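Skilcombe Handheld Gripper Pair: Rules of Use and What You Get

Home > Handheld grippers > Two-hand sets

Product code: Brulik 374
Sold as: a pair
Status: in stock, more due in February

The Brulik is our handheld gripper for recording two-handed jobs, with a marker tag on top and a set of house rules in the lid of the case. The grippers took us a year to get right. The rules took longer, and are reproduced on this page so that you can object to them before paying.
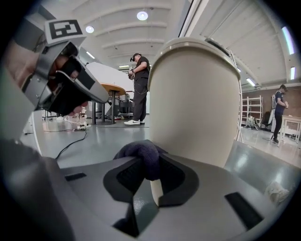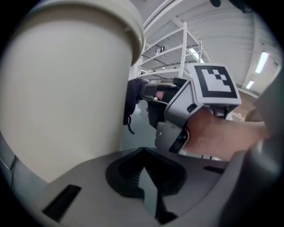
Both views: cream or beige container beside the grippers, marker tag facing upwards on the one held opposite.

What is in the case

Two grippers, left and right. They look alike to anyone in a hurry, so the right one has an R inside the handle.
Spare finger pads, one set per gripper.
Two spare marker tags, flat packed. Please leave them flat.
One hex key, which you will lose.
The rule card, laminated, in type large enough to be read by people who say they have already read it.

Rules for the marker tag

The tag has to be whole, clean and square on its mount before each session. A thumbprint across one corner is enough to spoil a morning's tracking, and it will be the morning when everything else went well. Wipe with a dry cloth. Do not touch up worn black areas with a felt pen. We can tell, and so can the software.

Replace the tag after 500 recorded runs or at the first lifted edge. Never swap tags between the two grippers, even for a quick test. Quick tests have a way of turning up in the final set.

Rules for hands

Hold by the handle only. Fingers stay out of the jaws and away from the lens at all times, including when pointing at things, which people do with these far more than we expected. Sleeves should be pushed up or close fitting. Rings off.

If an object needs both grippers, bring one in, let it settle, then bring in the other. Large round items such as tubs and buckets should be steadied low down with the pads. Squeezing harder does not make a tub any smaller.

Soft items (socks, gloves, anything with a drawstring) are allowed, and customers are fond of them. Check that no cord has gone round a finger or into a slot before you close the jaws.

Rules for the room

1. Cables are taped down or run along the wall. A cable that "everyone knows about" counts as loose.
2. Anyone wearing a headset has a clear space around them, with no power strips, bags or spare shoes inside it.
3. If two people work in the same room, they agree out loud who is moving first.
4. Lights stay as they were at the start of the session. If someone turns one off to be helpful, stop and begin the run again.
5. Rest breaks every 90 minutes at most. Tired wrists give you data showing what tired wrists do.

Keeping and throwing away

Mark a bad run as bad while you still remember why. Our sister product, the Greltutent logging sheet, has a column for this and is sold separately, although a pencil and any sheet of paper will meet the rule just as well. Do not delete bad runs on the day. Do not promote them to good ones at the end of the month either.

People in the background should know they are being recorded and should have agreed to it beforehand. A notice on the door helps, but it does not count as asking.

Questions we get a lot

Can we use one gripper on its own?
Yes. We will still charge you for the pair.

Do the rules apply to short sessions?
They were mostly written after short sessions.

Will it fit the Khokhar mount?
The older Khokhar plate fits as it is. The newer one needs the adaptor, listed under Spares.

Can the casing be painted?
Please don't. If you must, keep paint off the tag, the lens and the pads, and expect a sigh from the repair desk.

Returns

Unused sets may be sent back in the original case. Used sets come back to us for repair only. Please take your own tape off first and include the rule card, as we like to see whether it has been opened out.

Related items: spare finger pads, marker tags (pack of 2), Khokhar adaptor, Greltutent logging sheet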